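Clause 13

The standard ran to 89 pages and Rasha Hakim had written most of them. Its working title was Practice for Handheld Capture in Domestic Rooms. It had been adopted by two firms, Biler and Barrientos, and a third, Prornenar, had said it would adopt it when clause 13 was settled.

Clause 13 dealt with when a take began and when it ended. The draft text read: "A take begins at first contact with the work item and ends at last contact. Motion outside this interval shall be discarded." She had written it in one sitting in September and had not thought of it since.

The comment against it came from the Drundville site. It was logged at 6:40 in the morning and consisted of a single line: "Operator declines to apply 13. Please advise."

She replied that the clause was mandatory. The site replied that they were aware of that.

She took the train to Drundville with a printed copy and a box of colored tabs. The apartment was on the second floor, over a shop that repaired sewing machines. Constanza Espinoza let her in, pointed out the step down into the bedroom, and went back to what she had been doing. The task sheet was taped to the door of the hall closet. Bed linen and garments, white, mixed. Straighten, turn, fold. Grip with the tool only. Free hand permitted under clause 8 for items longer than the forearm.

Rasha sat on a kitchen chair in the doorway and opened her copy at the tab. She had attended captures before, at Biler, where the beds were platforms with one fitted cover and the walls were painted gray to a specified value. Clause 5 permitted rooms as found. She had included it at the request of others.
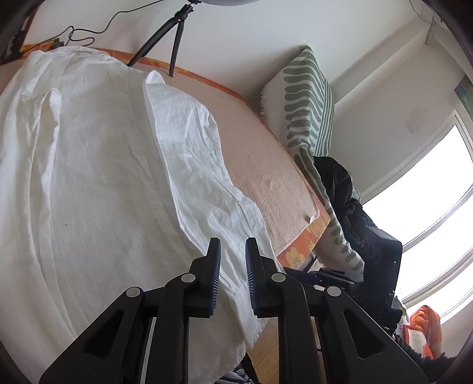

Trygve Midtbø thought the clause was sound and said so over the open line from the office. If you let people keep the approach, he said, you would be storing hours of hovering. A policy trained on hovering would hover. He had seen an arm at Barrientos spend an entire shift above a pillowcase.

"That was a gain setting," said Constanza.

"It was in part a gain setting," said Trygve.

Rasha asked what exactly was being declined. Constanza said that she would carry out a take under the clause as written and then one her own way, and that Rasha could mark the sheet for both.

The first take was correct. Constanza started the recorder, closed on the cloth, lifted, laid it over, released, and stopped the recorder. Rasha checked the interval against the clause and found it in conformance. She initialed the sheet.

For the second, Constanza started the recorder and did nothing. The tool stayed where it was over the cloth. Then it moved a hand's width to the left and stayed there. Rasha looked at the second hand on her watch. At thirteen seconds the fingers went down to a place Rasha would not have chosen, well away from the corner, and closed. The cloth turned over in one piece.

"You waited," said Rasha.

"I was looking for the end of it."

"The end was visible."

"An end was visible."

Rasha wrote this down. She then crossed it out, as the sheet had no field for it.

They ran four more pairs. Under the clause, Constanza regripped in every take. Her own way, she regripped once. Rasha entered the values in pencil. Trygve asked for them to be read out, and they were, and he asked for them again in the other order. He said the sample was small. Rasha said that it was the sample clause 13 had been adopted on, plus five.

"What was it adopted on?" asked Trygve.

"Nothing," said Rasha. "I wrote it because the storage figure was too high."

The line was quiet for a while. Someone in the office was running a label printer.

Constanza had moved on to the garments. These were on the same task sheet but fell under a separate annex, which required the grip to be taken at a hem or seam and held until the item lay flat. The annex had been drafted by Karine Sawatzky, who had folded laundry for a hotel before she joined the project, and there had never been a comment against it.

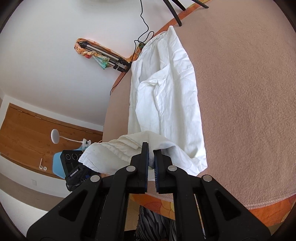
The annex contained a note that Rasha had removed in the second revision and restored in the third, at Karine's insistence. "The operator should be allowed to look." It was informative text and carried no requirement. Benjamín Herrera, reviewing for Prornenar, had asked for it to be deleted on the grounds that it could not be tested.

She read it twice and put a yellow tab on it.

"How long do you need?" she asked. "If I write a maximum."

"It depends on the cloth."

"I can't put that in."

"Then put a minimum."

Rasha considered this. A minimum was testable. It could be stated in seconds and checked by a script. It would add over 4 percent to the storage figure, and Trygve would object, and the objection would be recorded and answered in the usual form. She turned the page over and wrote on the back.

"A take begins when the operator's attention is directed to the work item, and in any case not less than five seconds before first contact. Motion and stillness within this interval shall be retained."

She read it aloud to the line.

"Attention is not defined," said Trygve.

"No."

"You have a definitions section."

"I know where it is," said Rasha. She took a blue tab from the box, and then moved her chair a little so that she was out of the way of the light.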